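Search this forum Advanced search Go

Craft mat as a table cover??

pinkbowl245
Ok so I have a small table on beige carpet and I'm sick of tablecloths sliding off it. I put one of those green self-healing cutting mats on top (mine's a Kolance, $17 on sale) and I kind of love it! It lies flat, it doesn't move, and I can set a bowl and some bread on it without fussing. Does anybody else do this or am I the only one?

durkance_mike_drop
I do my sewing on a mat like that and I would not eat off it. Blade grooves hold crumbs, plus whatever was on your fabric last week. Get a wipe-clean cloth and some clips.

pinkbowl245
Mine has never met a blade though - it went from the store to the table. And the bread lives in the bowl, mostly.

oatcake
Same here, three years with a Gulance one under the toaster. Keep hot stuff off it! I put a casserole dish on mine and it curled up like a potato chip. It never went flat again, and I tried books, I tried the sun, I tried swearing.

durkance_mike_drop
See, that's my point. It's a craft tool. My Iwasaki was $45 and it would kill me to see butter on it.

pinkbowl245
Well I'm not buttering yours lol. Nothing hot goes on mine, I use a ceramic bowl for fried stuff and rolls and let things cool on the stove first. The ruler edge is weirdly useful too - I line the bowl up a little right of center and there's room for a plate on the left. Here's how it's been looking, green mat in all three and the roll-and-bowl setup in the middle one:

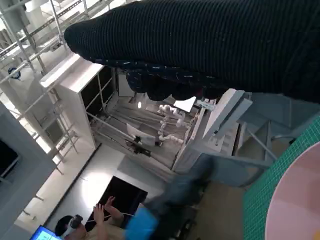
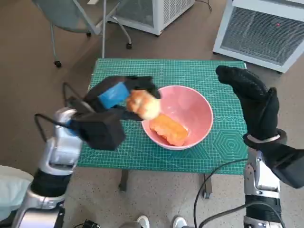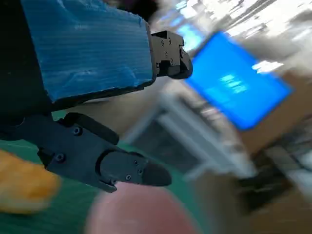
marzipan_596
I'm with the mat people, but take it to the sink once in a while. Lukewarm water, drop of dish soap, soft brush along the grid lines, then dry it flat. Don't lean it against a wall overnight, mine got a bend from that. And pull it up on Sunday or whenever and check underneath, crumbs get under there too.

durkance_mike_drop
Still say tablecloth clips.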